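**Gesari Fund, Student Robotics Strand: mid-year progress report**
Grantee: Brillthorpe Robotics Club
Period: September to the end of the winter term

You asked for a plain account of where the grant has gone and whether it is working. The short version is that the students have learned a good deal, the robot has learned less, and I would not yet repeat some of the claims we made in the application.

## What we said we would do

The application promised that a student team would get a two-armed robot to put groceries away: open a drawer, pick up a packaged item, place it inside, close the drawer. It also said the team would enter the Trarnar student manipulation challenge with that task. I signed off on that wording and I now think it was too confident. "Put groceries away" covers a lot of ground. At present we have one cabinet, one drawer and a very short shopping list.

## Where the task stands

The students broke the job into four stages and gave each its own pass mark. Opening the drawer is the strongest of the four. The right arm takes the handle on the front panel and draws it out on its rail while the left arm deals with the item, and on a good evening the two halves of the job overlap in a way that looks very smart to visitors.
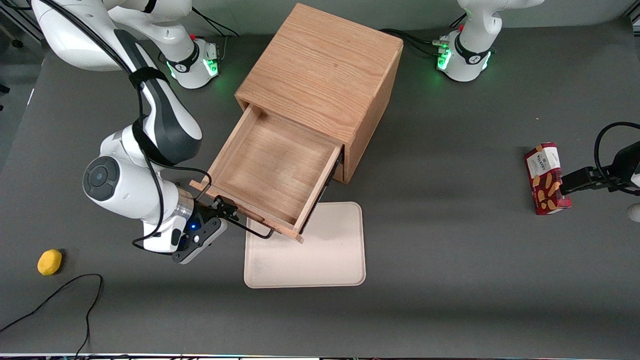 Visitors also tend to arrive after the setup has been fiddled with for an hour. When the cabinet is moved by the width of a hand from its usual spot, the results drop sharply, and the team's own log says so. I asked for the log to include every attempt, including the ones stopped early, after finding that the first version left those out. The count now stands at 1,277 attempts, and the students keep it themselves in a shared spreadsheet.

The last formal test was 40 full runs, start to finish, with no one touching the table. I am not going to put a percentage in this report, because the scoring sheet changed halfway through and the two halves can't fairly be added together. The test will be repeated under one set of rules. An earlier slide shown at the school open evening gave a figure of 98 percent. That number was for the handle grasp alone, with the cabinet in its usual position, and it should not be quoted for the whole task. If it has already gone into any of your materials, please take it out.

## Picking up the box

Our standard item is a carton of Walkers shortbread stood on end. The choice was argued over for most of a meeting. Half of the group wanted foam blocks, which forgive a bad grip. The other half said that a foam block proves nothing about groceries, and they won. I was glad of it. A tall narrow carton is easy to knock over if one finger arrives before the other, and thin card shows a heavy squeeze.

The wrist camera view is what the students use to line up the last part of the approach. Getting both fingers to the right distance on either side of the box has taken more of the term than any other single thing.

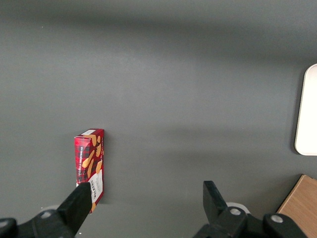 **Ng**
*Faculty Advisor, Brillthorpe Robotics Club*

Two things about this stage still bother me. First, we do not know if the system is finding the box or finding a patch of red. The table is gray and nothing else we normally put near the item is that color. The students are sure it would cope with a plain carton. They may be right, but being sure is cheap and the test takes one afternoon, so it is on the list for next term. Second, the placing stage gets much less practice than the picking stage. It comes after, so every failed pick means a placement that never gets tried.

## The students

Attendance has held up, though it thins out before exams as it does every year. The best work this term was in the write-ups. Early ones read like advertisements. The recent ones say what was tried, what went wrong and who disagreed. One group spent two weeks on a fault they blamed on the software and finally traced to a loose cable strap. Their page on it is the most useful thing in the folder, and I would send you that before I sent you any video.

I am less happy with how the work is shared. A small number of students do nearly all the driving of the arms while the others watch or type. We started a rota on Monday sessions. It has been followed some weeks and ignored in others.

## Money

Spending is within budget. The one item outside the plan was $300 for replacement gripper pads and cable ties, moved across from the travel line. Travel will be tight if we go to the Trarnar event in person.

## Next term

- Repeat the full test under a single scoring sheet, with the cabinet moved between runs
- Try a plain carton, then one of a different size
- Practice placing on its own, starting with the item already in the gripper
- Enforce the rota
- Decide by the midpoint of term if the Trarnar entry goes ahead

On that last item, my view today is that we are not ready. The students disagree with me, some of them loudly, and I have told them the repeat test will settle it. I will send the new scores with the raw log attached.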